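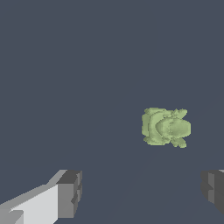

Lettuce, small head, gray background.

Tarkbridge school garden grant — progress to November 20, 2025

Beds at Dalsgaard site finished in August, 16 in total. Lettuce and kale did well, beans poor. Slugs. 342 lbs of produce went to the lunch program, bit under what we hoped.
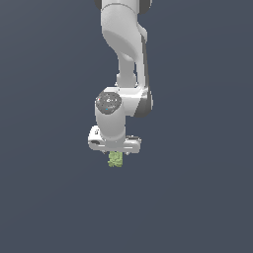
White arm, dark background.

Spending on track exept fencing, which ran over by $1000. Bradley Treloar has the invoices, will send seperately. Water hookup still waiting on the city — second inspection not booked yet.

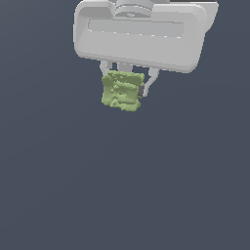
Five classes signed up for spring. Need a decision on the cold frames before we order seed. Hafþór Ragnarsson is getting a second quote.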